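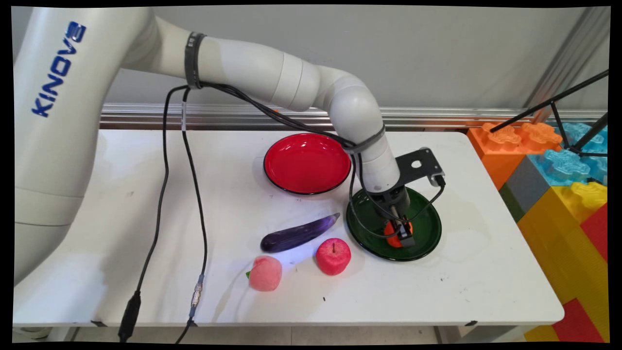 How long should a gripper run before its results are compared with those of another gripper?
Each gripper should complete 35 pick attempts per object on the same arm, with the same camera position and the same controller settings.

4.3 Running a Gripper Comparison

This section applies to the Woro and Evness two-finger grippers when used with the Cekton controller. For the Langlois suction head, see Section 5.

Before starting, confirm that the arm is in the home position and that the emergency stop is within reach of the operator.

1. Turn off power to the tool connector. Wait for the controller light to go out.
2. Attach the gripper to the wrist and tighten the four mounting screws in a cross pattern.
3. Strap the gripper and camera cables to the arm. Leave enough slack at each joint for the full range of motion.
4. Restore power and select the gripper profile from the Tools menu.
5. Open and close the gripper fully three times with nothing between the fingers.
6. Set the closing time to 1000 milliseconds. Do not change this value between grippers.
7. Place the first test object at the marked start point and select Run Set.
8. When the set ends, save the log under the gripper name and object name, then repeat for the next object.

CAUTION: Keep hands outside the work area while a set is running. The arm may resume motion after a pause without a further prompt.

NOTE: Soft and rounded objects may turn as the fingers close. Record a pick as successful only if the object is held clear of the surface for 2000 milliseconds.

NOTE: If the camera is moved or its bracket is loosened, repeat the calibration in Section 3 and discard the current set. Results recorded with different camera positions must not be placed in the same table.

Changing grippers takes about 23 minutes, including calibration. Finger pads should be inspected at each change and replaced if torn or shiny. Pads from one manufacturer must not be fitted to the fingers of another.

Revised 23 January 2022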